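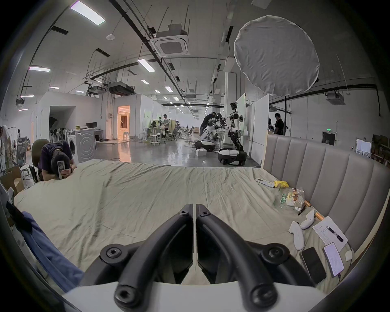

Sedthorpe College Adds Evening Advising for Transfer Students

Sedthorpe College will keep its advising office open until 8 p.m. on class days starting in October, the college said in a notice to students. The longer hours are meant for students who transfer in from two-year schools, many of whom work during the day.

The office, on the ground floor of Marchand Hall, now closes at 4:30 p.m. Students who could not get there in time have had to ask their questions by email, and replies during the first weeks of a term can be slow.

"A transfer student often has one question that decides the whole schedule," said Temitope Adeleke, who directs advising at the college. "If the credit for a math course hasn't posted, they can't sign up for the next one. We want to settle that in one visit."

Two advisers will be on duty each evening. They will be able to review transcripts, approve course substitutions and lift registration holds. Financial aid questions will still go to the aid office, which is not changing its hours -- though advisers can book a daytime appointment there on a student's behalf.

The college enrolls 500 transfer students this year, spread across 26 degree programs. The largest groups are in nursing, business and elementary education.

Evening appointments last 30 minutes and can be booked through the student portal under "Advising." Walk-ins will be taken when there is an opening. Students should bring an unofficial transcript from each school they attended, along with course descriptions for any class that has not yet been matched to a Sedthorpe course. Phone appointments are offered at the same times for students who live outside the area.
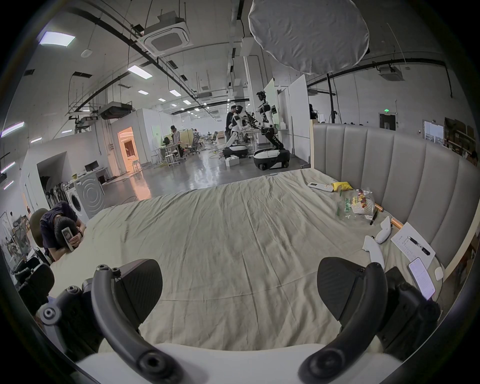
Can students who did not transfer use the evening hours?

Any enrolled student may book an evening appointment, but transfer students get first choice of times during the first two weeks of each term. After that, the times are open to everyone.

The evening schedule will run through the end of the spring term. Adeleke said the college will then decide whether to offer it in the summer session, when fewer advisers are on campus.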